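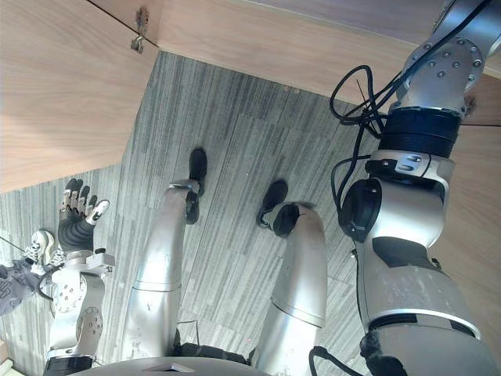
Residitz Flooring Trial: Progress Report to the Grant Office
Submitted by Kristaps Kuusk, Building Operations
2 May 2026

Where we are

The striped carpet is down. All 724 square yards of it are in place across the ground floor corridor, the shared lounge and the two workrooms, and the last invoice from the installer, Kütt, has been received and checked. Of the milestones in the grant letter, the one that said "flooring installed" is met. The one that said "benefits demonstrated" is not, and I would ask you not to treat it as met on the strength of the supplier's update, which I understand was sent to you directly in February.

That update describes the trial as a success. It was written before the second workroom had been laid. I have asked Tillodura to send future updates through this office.

What was promised

The grant application made four claims for the Tillodura tile. It would make the rooms quieter. It would hide everyday soiling better than the old plain carpet. It would save cleaning time. Single tiles could be swapped out by our own staff without calling a contractor. I signed that application, so I am not in a position to say the claims were somebody else's idea, but three of the four came almost word for word from the sales brochure and I have tried to read them again with that in mind.

Noise

We have very little to report. The original plan was to take readings in the lounge before and after the work. The "before" readings were taken with the old furniture in the room and the connecting door propped open. The "after" readings were taken with the door shut and half the chairs still in storage. The second set is lower. I would be surprised if it weren't, and I am not willing to put the difference down to the carpet. The figures are in our files and I can send them, but I have left them out of this report so that they don't get quoted.

People who use the lounge say it feels quieter. Several said the same thing when we painted it.

Soiling

A gray striped pattern does hide lint and small marks. We didn't need a grant to learn that. The question is whether it hides them so well that the carpet gets dirtier before anyone acts, and the cleaning crew raised this with me early on. They used to vacuum the corridor when it looked as though it needed it. Now it hardly ever looks as though it needs it, and for a few weeks in the winter it was being done much less often. Grit that stays in the pile wears the fibers, whatever color they are. The crew is back on a fixed schedule.

The spill test is the part of the trial I trust most. We used spare tiles, kept one set of the old carpet for comparison, and tried coffee, tomato soup and cooking oil. Coffee came out of the new tile with cold water and a cloth. Soup took two attempts. The oil left a dull patch that changed the way the stripe looked when you stood by the window, and a second treatment with the recommended cleaner made the patch larger. The old carpet did worse on coffee and no worse on oil.

This matters more in the lounge than elsewhere. The Culinero kitchen units along the back wall were moved forward during last year's refit, and people now carry plates across the carpet where there used to be vinyl. I objected to that layout at the time. I would still like a strip of hard flooring there, and I would like it considered before the next round of money is spent on more of the same tile.

Cleaning time

The application predicted a saving of 30 minutes on each full clean. We haven't seen it. With the crew back on the fixed schedule, a full clean takes as long as it did before. The brief saving in the winter came from cleaning less, and if it appears anywhere as a result of the product I would like it taken out.

One point in the carpet's favor: the tiles are flatter than the old broadloom, which had lifted badly at the corridor end. Carts and chairs roll over it with less trouble. I have no measurement for this, only the fact that complaints about the corridor have stopped coming to me.

Replacing tiles

We were told one person could lift and replace a tile in a few minutes. In the open middle of a room this is true. I did it myself, with a flat blade and no training. Along the walls it's a different job, as the edge tiles are cut to fit and a new one has to be measured, cut and matched so that the stripes run the right way. My first attempt had the stripe a little off from its neighbor. It is still there, outside the second workroom, and once you have noticed it you will go on noticing it.

There is also the question of dye lots. The box of spares delivered with the main order matches. A later box, ordered to replace tiles used up in the spill test, is slightly warmer in tone. Tillodura says the difference will even out with foot traffic. Perhaps it will. I have asked for this in writing and have been sent another copy of the brochure.

Money

Materials came in on budget. Labor did not. Kütt found old adhesive under the corridor carpet that had to be scraped before anything could be laid, and the extra work was charged at $100 an hour. The rate was in the contract. The adhesive was not in the survey, and it should have been, given that a corner of the carpet was already up when the surveyor walked over it. The overrun has been covered from the contingency line and I am not asking for more.

We have $200 left in the testing line. It won't pay for a proper acoustic survey. I suggest it go toward a second spill test on tiles that have been walked on for a year, which would tell us something the brochure doesn't.

What I would and would not say so far

The floor is sound, it lies flat, and the rooms look better than they did. If the grant had been for new carpet, I would call the project finished. It was for a trial, with the idea that other Residitz buildings would follow if the results were good, and for that purpose we have one fair test, one spoiled test and a good deal of opinion.

I would hold off on the order for the other buildings. The supplier's discount has a closing date on it, and I know that date has been mentioned to you as well. I don't think it should decide the matter. The last discount also had a closing date and was renewed.

Next period

Repeat the lounge readings with the door shut and all the furniture back, and report them as a baseline only.
Keep a log of every tile replaced, with the time taken and whether it was an edge tile.
Get a price from Kütt for a hard strip in front of the kitchen units.
Obtain a written answer from Tillodura on dye lots and on the oil stains.
Fix the crooked tile outside the second workroom.

The cleaning log and the spill test notes are available on request. The notes are handwritten and the page on tomato soup is hard to read in places.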